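Clunddale's Booker Says the Belt Will Mean Something Again. We've Heard That Before

Fulgencio Ibarra has been booking Clunddale Championship Wrestling since January, and he would like you to know that the title picture is fixed. He told me so four times in under an hour. I've been watching this promotion long enough to remember the last three people who fixed it, so forgive me if I kept my coat on.

"The belt got hot-potatoed," he says. "Guys were winning it on a show in front of eighty people and dropping it before the shirts got printed. I'm not doing that. Whoever has it is going to have it."

He points to the reign of Mateo Becerra, who lost the championship last fall after 352 days. Ibarra thinks that run is the model. I'd agree, if I hadn't sat through it. Becerra defended the thing nine times, and five of those ended with somebody running in from the back. When I bring this up, Ibarra laughs and shifts in his chair.

"I didn't book those," he says. "Some of those finishes I hated. But you ask people who the champion was that year and they can tell you. Ask them who it was two years before. They've got no idea."

Fair enough. I had to look it up myself.

What he won't say is how long the current champion, the masked heavyweight Trunex, is going to keep it. Trunex has had three main events since winning it and talks to no one, which Ibarra considers old-fashioned in a good way. I consider it a problem. The man can work, but a silent champion needs a loud challenger, and right now the number one contender is a second-year guy whose best promo was read off his wrist tape.

"He's nervous," Ibarra says. "They're all nervous at that stage. You give him a mic every show and in a year he isn't."

Does the crowd get a say in whether it wants to wait a year?

"They do. They can go buy popcorn."

The Women's Title Question

Things get stickier when I ask about the women's division. Tretia, easily the best thing on the last six shows, has not had a match go past ten minutes under the new regime. She's been in the second slot on the card every time. Ibarra says this will change and that he has "a whole summer laid out for her."

Every booker I have ever interviewed had a whole summer laid out for somebody. I ask what's in it.

"I can't tell you what's in it. If I tell you, you'll write it."

I will, yes. I ask for just one thing, then. He thinks for a while and offers that she'll be in a main event "before the leaves turn," and that it won't be a tag match. I've written down the wording exactly, for later.

He does get a little heated when I suggest the division has been used as a breather between the matches he cares about. "I care about all of it. I've got 132 minutes of show and twenty people who all think they should get thirty. You do the math on that. Somebody's always mad at me, and most nights they've got a point."

It was the most convincing thing he said all afternoon, and I wish he'd say it to the locker room.

Can They Fill the Room?

The last show drew 1085 paid, according to Ibarra. I was there and it looked decent, although the upper section was curtained off and I've learned not to argue with a promoter over a curtain. The plan is to be at 2000 by the anniversary show. That would be the biggest house the company has ever had, with a roster that is thinner than it was last year and no television.

"People said that about the first show too," he says. "Said we'd be done by Christmas."

I was one of those people, and he knows it. I still think the number is a stretch. Ticket prices went up in May 2018, the merch line still takes the whole intermission, and the streaming feed dropped out twice during the semifinal. He says the feed is being handled. By whom? "By a guy." 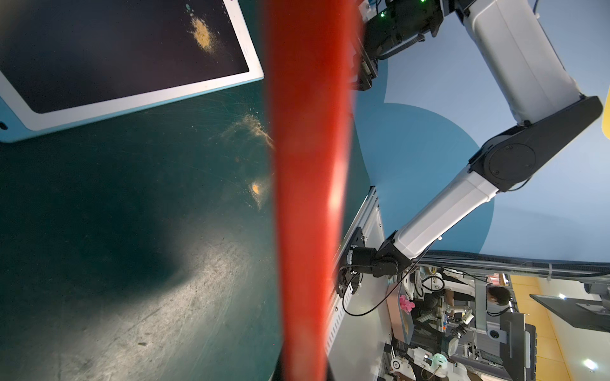
What Happens Next

The next card has Trunex against the kid with the wrist tape, a six-man that should be fun, and Tretia in, you guessed it, the second match. I ask Ibarra if he sees how that looks after everything he's just told me.

"It looks like the start of something," he says. "You have to start a story somewhere."

I tell him I'll be in my usual seat. He asks if I paid for it. I did, and at the new price.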